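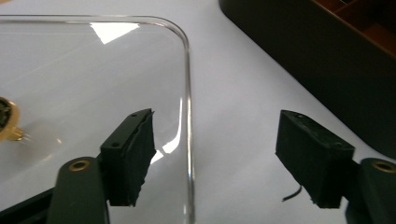
Removing Limescale and Haze from Clear Trays and Dishes

Updated January 2021

Cloudy film on clear kitchenware has two common causes. One is mineral scale left by hard water. The other is etching, which is permanent damage to the surface. Find out which one you have before using any product.

Test for scale

Put a few drops of white vinegar on a hazy spot and leave them for two minutes. Rinse and dry with a lint-free cloth. If the spot is clearer than the area next to it, the film is scale and can be removed. If there is no change, repeat once with warm vinegar. If there is still no change, the surface is probably etched and no cleaner will restore it.

Identify the material

Glass is cold to the touch, heavy for its size, and rings when tapped with a fingernail. Acrylic is lighter, warms quickly in the hand, and gives a dull click. If you can't tell, treat the piece as acrylic. The acrylic method is safe for both.

Supplies

White vinegar, 5 percent
Citric acid powder (glass only)
Dish soap without added grit
A plastic basin large enough to lay the piece flat
Two microfiber cloths, one for washing and one for drying
Rubber gloves

Do not use ammonia window cleaner, acetone, or rubbing alcohol on acrylic. They can cause fine cracks, usually starting at the rim and at drilled holes. Never mix vinegar or citric acid with bleach.

Method for glass

1. Wash with dish soap and rinse. Grease keeps acid off the scale.
2. Dissolve 60 grams of citric acid in two liters of warm water. Add the powder to the water and stir until clear.
3. Let the piece come to room temperature, then lay it in the basin. It must be fully covered.
4. Soak for 30 minutes. Turn it over halfway through if the underside is raised on feet.
5. Wipe with the wet cloth. Work along the inside of the rim with a folded corner, where scale is thickest.
6. Rinse under running water and dry at once.

If film remains, repeat the soak. Do not make the solution stronger. Decorated glass and gold or platinum trim should not be soaked; wipe the plain areas only and keep acid off the trim.

Method for acrylic

1. Rinse under lukewarm water to float off dust. Dry wiping scratches.
2. Mix equal parts vinegar and water. The water should be no warmer than your hand.
3. Lay a soaked cloth over the film for 10 minutes.
4. Wipe in straight lines with light pressure.
5. Wash with dish soap, rinse, and blot dry.

Preventing new film

Dry by hand after each wash. Standing water leaves its minerals behind as it evaporates, so a drying rack is the main source of spots. In a dishwasher, keep the rinse aid filled and set the salt dose to the local water hardness if the machine has a softener. Too much detergent in soft water causes etching. Reduce the dose before changing brands.

Storage

Stack clear pieces with a sheet of felt or paper towel between them. Do not store acrylic above an oven or against a sunny window.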